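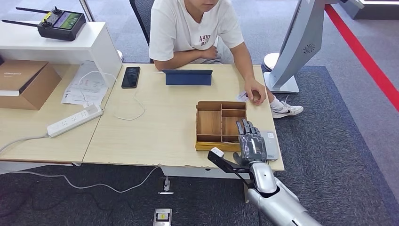
Comunidad Kunddale > Orden en casa > Escritorio y papeles > Preguntas

Bandeja de madera con compartimentos: ¿cómo repartir las cosas para que no vuelva el desorden?

Preguntado por Tuấn Hoàng

Hola a todos. Primero pido disculpas por mi español, lo aprendí de adulto y escribo despacio, con diccionario.

Tengo un escritorio de madera clara donde trabajo por la mañana y donde mi hija hace sus deberes por la tarde. Encima viven casi siempre una tableta con funda plegable, el teléfono, un cable blanco de carga que no tiene lugar propio y muchos papelitos: tarjetas, etiquetas, recibos. Para resolver esto compré una bandeja de madera con divisiones finas. Tiene un hueco grande a la izquierda, otros más pequeños a la derecha y uno largo en la parte de delante.

El problema es que la bandeja lleva 4 semanas en la mesa y no funciona. El primer día puse los bolígrafos en el hueco largo y las demás cosas según su tamaño. Al tercer día había monedas con los clips, una goma de borrar dentro del hueco grande y el cable encima de todo, como una serpiente. Ahora la he vaciado completamente y quiero empezar otra vez, pero con un sistema.

Mis preguntas son estas:

¿Se debe repartir por tamaño, por tipo de objeto o por persona que lo usa?

¿El cable y la batería externa deben estar dentro de la bandeja o fuera? La batería es plana y ocuparía casi todo el hueco grande.

¿Vale la pena poner etiquetas en los compartimentos? He recortado unas tarjetas blancas pequeñas, pero no sé si pegarlas por dentro o por fuera, y no quiero estropear la madera.

La bandeja es de la marca Pinero, por si alguien tiene la misma. No puedo poner más muebles, el escritorio no tiene cajones y la pared es de alquiler, así que tampoco puedo hacer agujeros. Muchas gracias por su paciencia.

2 respuestas

Respuesta de Roswitha Böttcher (marcada como útil por el autor)

Hola, Tuấn. Yo también escribo en una lengua que no es la mía, así que nos entenderemos bien.

Tuve el mismo problema con una bandeja parecida y probé las tres maneras que dices. Por tamaño queda bonito para mirar, pero después de una semana ya no recuerdas dónde está nada. Por persona puede servir si cada uno tiene su bandeja. Con una sola bandeja para dos, mi recomendación es repartir por momento de uso. Te explico cómo lo tengo yo.

En el hueco largo de delante pongo solamente lo que cojo con la mano sin mirar: dos bolígrafos, un lápiz y la regla corta. No más. Si metes doce bolígrafos, el hueco está lleno y todo lo nuevo empieza a caer en los otros.

En los huecos pequeños pongo una sola clase de cosa en cada uno. Clips en uno, gomas y sacapuntas en otro, memorias USB en otro. Uno lo dejo vacío a propósito. Este hueco vacío recibe las monedas, el botón que se ha caído de la camisa, la llave que no se sabe de qué puerta es. Lo vacío cada martes, cuando saco el papel para reciclar. Antes de tener este hueco libre, las cosas sin casa se mezclaban con las demás y ahí comenzaba el desorden.

El hueco grande es para los papeles pequeños, de pie si caben, como en un fichero. Acostados se hace un montón y solamente usas los de arriba. Corta un cartón de la altura del hueco y ponlo detrás para que no se caigan.

La batería externa yo la dejaría fuera, al lado de la bandeja, tumbada. Entra y sale de casa contigo y no tiene sentido que ocupe el espacio mejor. También se puede calentar un poco durante la carga y prefiero que tenga aire. Para el cable uso una pinza de oficina grande, sujeta al borde trasero de la mesa: el extremo del cable pasa por el asa metálica de la pinza y ya no se cae al suelo. El resto lo recojo con una tira de velcro. Con esto el cable no cruza el sitio donde tu hija apoya el cuaderno.

Sobre las etiquetas: sí, pero solamente el primer mes. No las pegues a la madera. Pon la tarjeta en el fondo del compartimento, sin pegamento, con la palabra escrita con letra grande. Cuando el hueco está vacío se lee qué va ahí, y cuando está lleno no hace falta leerla. Si cambias de idea, cambias la tarjeta. Yo cambié «sellos» por «pilas» y no pasó nada. Por fuera se ve peor, y la cinta adhesiva puede dejar una marca que luego cuesta mucho quitar.

La tableta ponla de pie en su funda cuando la usas y cerrada en vertical, entre dos libros, cuando no. Si está tumbada, alguien le pone papeles encima. Por lo menos en mi casa.

Comentario de Tuấn Hoàng: Muchas gracias, Roswitha. La idea de dejar un hueco vacío no se me había ocurrido. He medido y los papeles caben de pie, solamente sobresalen un poco. Ya escribí las tarjetas con mi hija, ella eligió los nombres.

Comentario de Léonie Guérin: Para los fondos yo he puesto fieltro fino debajo de la tarjeta. Los clips hacen menos ruido, y se quita para limpiar.

Comentario de Roswitha Böttcher: Buena idea la del fieltro, aunque coge polvo. De color claro se nota menos.

Respuesta de Eckhard Schwerdtfeger

Yo tiraría la mitad de las cosas y después miraría si la bandeja hace falta. En mi mesa hay un vaso con bolígrafos y nada más. Para los recibos tengo una caja de zapatos en el armario.

Comentario de Morven MacAulay: El vaso no sirve para papelitos, y él ya ha dicho que la mesa es para dos personas.

Comentario de Eckhard Schwerdtfeger: Por eso la caja de zapatos.

Preguntas relacionadas

Cómo quitar restos de cinta adhesiva de madera sin barniz
Separadores de cartón hechos en casa: ¿qué grosor aguanta?
¿Dónde guardar los cargadores cuando no hay cajones?
Un escritorio para dos personas: turnos y espacio
Recibos y garantías: cuánto tiempo los guardáis
Bandeja Limsakul o bandeja Pinero, dudas sobre las medidas

Contacto | Normas de la comunidad | © Comunidad Kunddale | Volver arriba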